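Home | Guides | Storage and Sorting | Parts Bins | Contact

4.2 Setting up a metal parts bin for rectangular blocks

This section covers placing, loading and checking an open-topped metal bin on a tabletop. It applies to the Villca block set and to bins with sloped sides. For lidded containers, see Section 7.

1. Clear the tabletop and wipe it with a dry cloth.

2. Set the bin down with its full base on the table. No part of the base may overhang the edge.

3. Check the bin floor for bent metal, loose screws and chips. Scuffs and scratches do not affect use.

4. Remove loose flakes from the inside walls with a nylon brush. Do not use steel wool.

NOTE: Small round holes in the floor must stay open. Do not tape over them.

5. Sort the blocks by color and confirm the quantity against the packing list.

6. Lower the blocks in by hand, one at a time. Blocks may lie at any angle and may touch - they do not need to be lined up.

7. Look for blocks standing on end or leaning on a wall. Lay these flat on the floor.

CAUTION: Do not drop blocks from above the rim. A falling block can chip at the corners and dent the floor.

CAUTION: An empty 700 mm bin needs 2 people to lift it. Take all blocks out before moving it.

8. Write the bin number on the load sheet - for example, 376 - and file the sheet with the packing list.

Revised 2024-12-06

Related items
Drirstead bin liners: sizes and fitting
Pustulus load sheets
Cleaning painted and bare metal bins

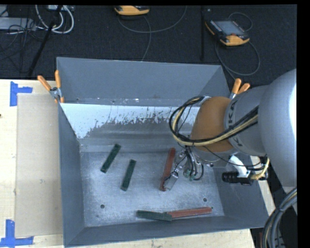

Photo: Skusamness Technical Publications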